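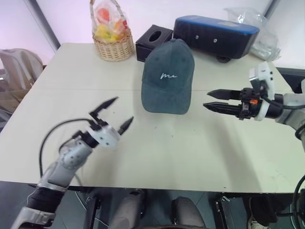 Six of us and a thermostat

26/11/2020

I can finally write about jury duty. The judge released us from our silence with a little speech, thanked us on behalf of Plakell County, and sent us off with a check for an amount I plan to spend on one sandwich.

The summons came in early November. I had assumed that courts were doing nothing this year, along with everybody else, but they had a backlog and a bulk order of plexiglass, and they were ready for me. I was told to report to Room 195 of the courthouse in Totine with a mask, a photo ID and "appropriate reading material." I brought a murder mystery. The woman at the metal detector looked at the cover for a long time.

Room 195 used to be where you paid your property tax. It still smells like it. They had taken out every other chair and put tape on the floor, and we sat there for most of the morning watching a video about the Founders with the sound coming out of one speaker. Then they called our numbers, and by lunch I was one of the jurors in a misdemeanor trial, which in our county takes six people. I had prepared a short statement on why I would be a terrible juror. It went over very well with the lawyers. They both smiled and kept me.

The case, then. There is a bowling alley and family fun place out on the county road called Plarnier Lanes. If you grew up near here you had a birthday party there and somebody threw up. The defendant had been the assistant manager, and the charge was that over one spring and summer he had helped himself to gift cards. He didn't take them out of the drawer, mind you. He loaded them himself after closing, on the register, then sold them to people at a discount out of his car.

The number of cards was 238. I know this number the way I know my own phone number. The prosecutor said it in her opening, she said it in her closing, and in between she had it on a poster board.

What I hadn't understood about crime, having learned most of it from television, is how much of it is spreadsheets. The register system at the bowling alley is called Obi, and we spent a day and a half with Obi. We learned how Obi logs a sale. We learned how Obi logs a void. We learned that Obi has a training mode, so new hires can practice ringing up nachos, and that a card loaded in training mode was not supposed to work in real life but did, because somebody in the home office had left a box checked. That was the entire scheme. A man noticed a checked box.

The defense's position was that anyone could have noticed the box. Everyone who worked there used the same four-digit login, and it was the street address of the building. I found this pretty persuasive, and I could feel the juror to my left finding it persuasive too, even through two masks and a face shield.

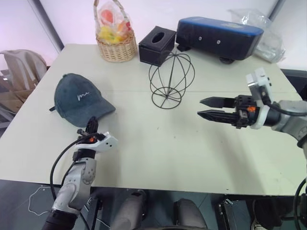 Then came the buyers. Three of them testified, all perfectly nice people who had thought they were getting a good deal on bowling. One had bought 18 cards. The defense lawyer asked her whether she hadn't wondered about that, and she said her church had a league. He asked who she'd bought them from, and she pointed at the defendant and waved. He waved back. I don't think his lawyer had gone over that part with him.

He never took the stand, and we were told not to hold it against him. I tried hard not to. I did hold the wave against him a little.

We deliberated in the law library, where we could spread out. I'd been looking forward to this. I had pictured rolled-up sleeves, a fan, a holdout. What we had was a thermostat nobody was allowed to touch and a foreman chosen on the grounds that he was sitting closest to the form. He read us the instructions out loud, all of them, including the page number at the bottom of each page.

It took us under two hours, and a good part of that was lunch. We went around once and it was five to one. The one was me. I'd like to say I was standing on principle, and I did have the shared login on my mind, but I also think I wanted my fan and my holdout. I asked to see the closing shift schedule again. We laid it next to the Obi printout and went down it line by line, and every single card was loaded on a night he locked up. On his week off, when he was at a lake with his family, there were none at all. So I changed my vote, and the foreman had to cross something out and initial it, and he let me know he would have preferred not to.

Guilty on both counts. He looked more tired than anything. The sentence was probation and paying it back, which I only know from calling the clerk's office afterward and being transferred twice.

I keep thinking about how small the whole thing was. I don't mean it didn't matter. The owner sat through every day of it in the back row in the same gray jacket, and she had clearly liked the guy. But I'd been braced for a villain, and the man stole bowling. He could have stolen less and never been caught, too. It came apart when the league all showed up on the same night and paid with cards numbered in a row.

A few practical notes if you get called in Totine before spring. Park behind the library, the courthouse lot is for staff and they do tow. Bring a sweater. The vending machine on the first floor takes your dollar and considers it. They will let you keep a notebook, but they collect it at the end and shred it, so don't write your grocery list in there. I lost a pretty good Thanksgiving one and had to do the whole thing over from memory last night, and that's why we're eating today without cranberries.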